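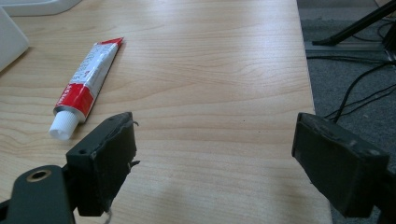 Chapter 4

Sticking Things Together

When I was nine I broke the handle off my grandmother's milk jug and mended it with flour paste. It held for as long as it took to carry it back to the shelf. Then somebody poured warm milk into it, and that was the end of the jug, the handle and a clean tablecloth. I've been interested in glue ever since!

In Chapter 3 we looked at joints that hold by shape: dovetails, pegs, bolts, the lid on a biscuit tin. You can look at any of those and see why it stays put. Glue is harder to get your head round. Two flat things with nothing to hook on to, a smear of something runny in between, and an hour later you can't pull them apart. Where has the strength come from?

The short answer is that it comes from several places at once, and people who study adhesives for a living still argue over how much credit each one deserves. I'll give you the longer answer over the next four sections, and I promise to keep the chemistry at kitchen level until we really need more (section 4.3, if you want to brace yourself).

Getting wet

Let's start with a word that causes trouble every year. When a glue spreads over a surface and gets into close contact with it, we say it "wets" the surface. It has nothing to do with water. Molten solder wets copper. Water, on the other hand, doesn't wet a waxed car very well at all, and sits there in beads looking sorry for itself.

Wetting matters because the forces that hold a glue to a surface only work over tiny distances. Molecules attract each other, all molecules do, but the pull fades away very fast as the gap grows. Press two dry bricks together and they touch only at a few high spots, so the total pull is next to nothing. Put a liquid between them and it flows down into the dips and up against the bumps, and now you have contact nearly everywhere. Then the liquid goes hard and you've got your joint.

So a glue has two jobs that seem to fight each other. It has to be runny enough to spread, and later it has to be stiff enough to carry a load. Most of the cleverness in making glue goes into getting from the first state to the second at the right moment. Some glues dry out, some cool down, some react with a second ingredient, and some react with the damp in the air (this is why the cap should go back on, a lesson I have paid for many times over).

The Dostow bench

I used to teach an evening class in Dostow, in a hall with terrible heating, and one February I set the group a job. Everybody got pairs of pine strips and a choice of three glues, and we hung weights from the finished joints until they gave up. We tested 58 joints in all. I had expected a nice tidy ranking, strongest glue at the top, weakest at the bottom.

What we got was a mess, and a very useful one. Joints made with the same glue differed far more than I'd guessed. The worst ones had nearly all been made by people who were in a hurry, or who had handled the wood after sanding it, or who had used masses of glue to be on the safe side. A thick layer is usually weaker than a thin one. I still have to remind myself of this when the bottle's in my hand.

The cold played its part as well. White wood glue needs a bit of warmth to set properly, and if the room's too chilly it dries chalky and crumbles. Several of ours did exactly that. Keep it in mind when you reach Project 4B, particularly if your workshop is a garage.

Old glues and new ones

People were gluing things long before anyone had a theory about it. Birch tar held stone points on to wooden shafts in the Stone Age. Animal glue, boiled out of skin and bone, put together most of the fine furniture you'll see in a museum. There's a writing desk at Fillden, dated 1775 on the underside of a drawer, and its joints are still sound. I went to look at it for this chapter and spent a happy afternoon on the floor with a torch.

Animal glue has one lovely quality, and modern glues mostly lack it: you can undo it. A little heat and moisture and the joint lets go, so a repairer can take a chair apart without wrecking it. Try that with epoxy! We'll come back to this in section 4.4, where you'll be asked to choose a glue for a violin and then defend your choice.

Before you read on

Find something at home that's been glued, and have a proper look at the joint. A shoe sole will do, or the spine of a paperback. Write down what the two materials are, which way the load pulls on them, and whether the joint bends in use. Keep your notes handy, as you'll want them for Exercise 1 on the next page.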